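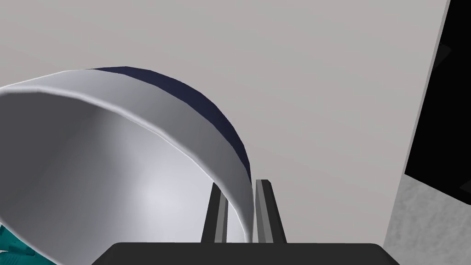 Orthotics slide forward in my work shoes, what do I do?

Zinash Endale
July 13, 2019

Hi all! I got custom inserts in June and I love them, but only in my sneakers. In my work shoes (Drota slip-ons, wide width) they creep toward the toe all day long, and by lunch my toes are jammed up front. I took out the liner that came with the shoe, which helped a little. I've tried double-sided tape too, and it lasted two days and left a gummy mess. I'm on my feet the whole shift and really don't want to buy another pair if I can help it. Has anyone gotten inserts to stay put in a slip-on?

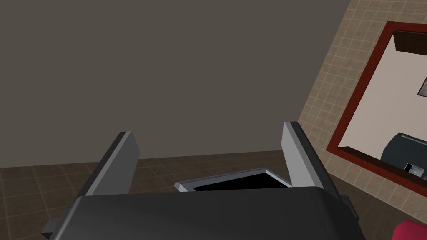

Marjatta Pesonen
Skip the tape and get stick-on hook and loop, the thin kind. Put one strip under the heel and one under the arch, and wipe the inside of the shoe with rubbing alcohol first or it won't grab. Mine have held since winter. I'd also check the length, Zinash. If the insert is shorter than the liner you pulled out, it has room to travel, and you can cut up the old liner to fill the gap at the toe.
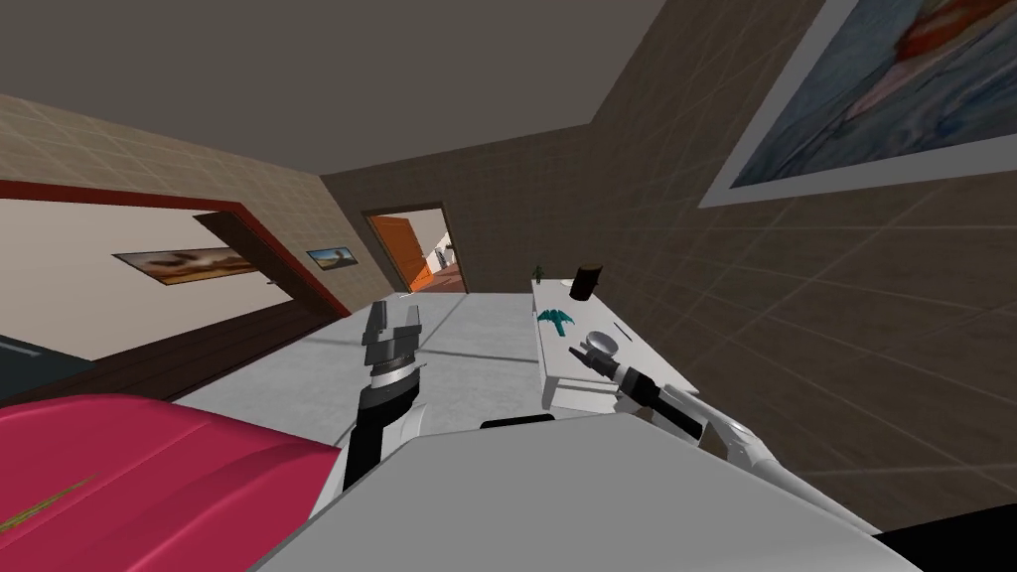
Oh, and let the strips sit overnight before you wear the shoes! I rushed it the first time and had to start over.

Aarne Rissanen
slip ons are no good with orthotics, your heel lifts and drags the insert along. I went to lace ups from Boninell size 47 and never looked back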